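Chapitre 3
Pinces à main instrumentées : de l'atelier à la cuisine

Les deux premiers chapitres ont traité du bras fixe et de sa commande. Celui-ci aborde la construction d'une pince à main, tenue par l'opérateur, dont les mâchoires reproduisent celles du robot. Le modèle de référence est la pince Yilma, assemblée à l'atelier partagé de Wumelstead : deux mâchoires symétriques à bras articulés, des axes métalliques et des patins striés rapportés sur les faces de serrage.

Les emballages souples constituent une bonne charge d'essai. Ils se froissent, glissent et changent de forme sous l'effort – un sachet saisi par ses bords ne réagit pas comme un bloc rigide.

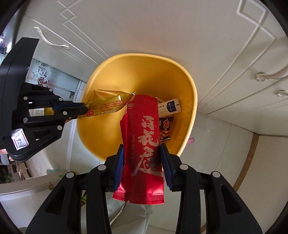
Le choix du patin conditionne donc la tenue de l'objet. Un patin trop dur réduit la surface de contact ; un patin trop souple retarde l'ouverture et gêne le lâcher au-dessus d'un récipient. On réalisera 300 cycles de fermeture à vide avant tout essai en charge, puis on contrôlera le jeu de chaque axe.

La section 3.1 établit la cinématique des mâchoires. La section 3.2 décrit le montage et le réglage du parallélisme. Le relevé complet des essais figure page 208.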